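Right, I said I'd do a thread on what I've been up to at work since September, so get a brew on. It's about teaching a simulated robot arm to do very ordinary kitchen things, and most of it is me sitting at a desk moving a controller very slowly.

1/ The short version: we want a model that can learn a job from watching lots of goes at it. So somebody has to do the goes. That somebody is me, plus Negin Azimi on the days I've got meetings. One go, start to finish, we call an episode. My target for this batch is 68 of them.

2/ We're doing it all in a simulated kitchen. Red wall, marble worktop, a sink, a mug and a chopping board. I know that worktop better than my own by now, and I've got opinions about the veining!
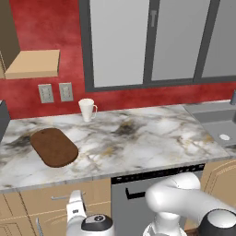 3/ The bit that surprised me most when I started was how much of this is about being boring on purpose. If I do a lovely swoopy move one time and a cautious little creep the next, the model gets a muddle of both. Negin has a much steadier hand than me (she learnt on a crane game at the seaside, so she claims) and you can tell whose episodes are whose just from the speed plots.

4/ But then you don't want them ALL the same either, or it only learns the one path. So we shift the starting position a bit between goes. Hand a touch further left, elbow up, elbow down, that sort of thing. Theophilus Dankwa wrote a little script that picks the start for us and I could kiss him for it, because left to myself I go back to the same comfy spot every single time.

5/ Our folder of goes is called Clitunell. No, I don't know either. It was the name on the folder when I joined and it's in far too many file paths to change now.

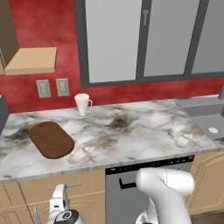

Arm low, mug at the back, board at the front. My Monday morning view.

6/ Someone asked last time what counts as a bad episode. Loads of things! Bumping the worktop. Stopping for ages halfway because I've sneezed. Forgetting to press save (twice in one afternoon, still cross). Ohemaa Asamoah goes through the lot at the end of the day and she is kind but she is firm. From my last lot she threw out 11, and I argued over 2 of them and lost both.

7/ We do keep the ones where I fumble and then sort it out, mind. Vinzenz Rüegg is very keen on those. His thinking is that if the model only ever sees tidy goes, it has no idea what to do once it's a bit off course. I was sceptical, but I did a batch with proper wobbles in and he went round looking pleased for the rest of the day.

8/ Each episode gets a line of plain English as well, saying what the job was. You would not believe the rows you can have over this. Is it a cup or a mug? Is it a chopping board or a cutting board? We've settled on letting people write it how they'd say it out loud, because real people won't all say it the same way either.

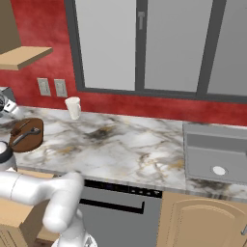

9/ Things I'd tell anyone starting out on this:

Rest your elbow on something. Your shoulder will go before your patience does.

Do five, then get up. My sixth in a row is always rubbish and Ohemaa always bins it.

Write the label straight after the go, while you still remember what you were trying to do.

Watch your own episodes back at double speed now and then. It's mortifying, and I stopped doing a weird little wrist twiddle at the end once I'd seen it.

10/ Where we are now: nearly through this batch, then it all goes off for training and I get a few days of doing something else with my hands. Iddrisu Nartey is running that side, so if you've got questions about the model itself he's the one to pester. I only know how to drive the thing.

11/ Will post again when we've got a result, good or bad. And if anyone has a recommendation for a wrist rest that doesn't go all sticky in warm weather, please, my replies are open.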